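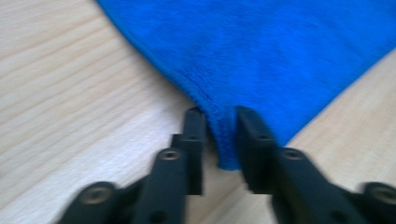 Chapter 6
Handling Soft Goods: Automation at the Folding Table

Sena Atinga
November
Reading time: 20 minutes
Print this chapter | E-mail this chapter

The earlier chapters dealt with rigid goods: boxes, bottles and metal parts. These keep their shape when they are lifted, and a machine that has measured one of them can usually handle the next. Cloth does not behave in this way. A blue cleaning cloth taken by one corner hangs differently each time, and the position of its other corners must be found again before it can be folded.

For this reason, folding remained hand work in most laundries long after washing, drying and carrying had been given to machines. The present chapter considers what happens when that last part of the job begins to change. It is concerned chiefly with the people who do the work, and it deals with the equipment only as far as is needed to follow their experience.

The main case is the Stostora laundry, which is operated by Jurkard and employs 102 people. Stostora cleans and folds cloths and towels for hotels, clinics and offices. At the time of the study its folding section handled 3219 pieces in a normal shift. Management had decided to introduce a folding system named Dollus, and the folding staff were asked to take part in preparing it.

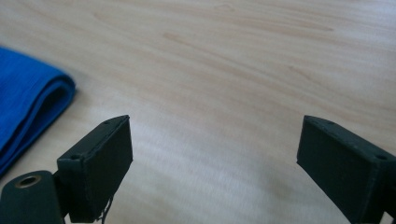
Their part consisted of folding cloths with a hand-held gripper in place of their own fingers. The tool has two jaws, which the worker opens and closes, and it carries a camera that records the movement. The recordings are later used to train the machine. A complete set for one type of cloth was fixed at 600 folds, and the sets were divided among the section so that no worker spent a whole shift on them.

Several workers found the tool tiring at first. A bare hand can feel where a hem lies and can separate two layers with the thumb. A pair of jaws can only pinch, and the worker has to judge by eye how much cloth has been taken up. Experienced folders were at first slower than newcomers, who had fewer habits to set aside. The supervisors had not expected this, and the first targets, which had been set according to each person's normal folding speed, were withdrawn.

There was also the matter of pay. Folding rates at Stostora had been based on finished pieces. A recorded fold took longer than an ordinary one, and a crumpled cloth, which was useful for training, counted for nothing under the old rules. An hourly rate for recording work was agreed after the second month. Readers should note that this question was raised by the workers and did not appear in the original project plan.
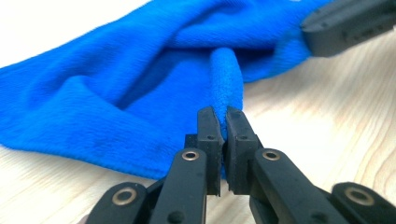
6.1 What the chapter covers

Section 6.2 describes the folding job as it stood before the change, including the parts of it that were never written down. Section 6.3 follows the recording period. Section 6.4 turns to the first months of shared work, when Dollus folded the plainer items and the staff took those it left or folded badly. Section 6.5 compares Stostora with the Kamata site, where the same system was brought in without a recording period and staff met it as a finished machine.

Students are advised to read Section 6.2 with care. Many of the disagreements described later arose from different ideas of what the job had included. Inspection is the clearest instance. Folders at Stostora had always looked for stains and loose threads as they worked, although their job description mentioned folding alone. Once part of the folding had moved to the machine, the checking had to be assigned to somebody, given time and paid for.
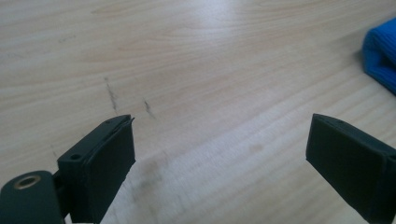

KEY TERMS

Demonstration: a task carried out by a person so that a machine may be trained from the record of it.

Hidden task: work that is regularly done but is absent from the job description.

Piece rate: payment according to the number of items finished.

Shared work: an arrangement in which people and machines divide the items of a single job between them.

The terms are used in these senses throughout Part Two. Where a company quoted in the text uses a different word, its own wording has been kept and the equivalent term is given in brackets.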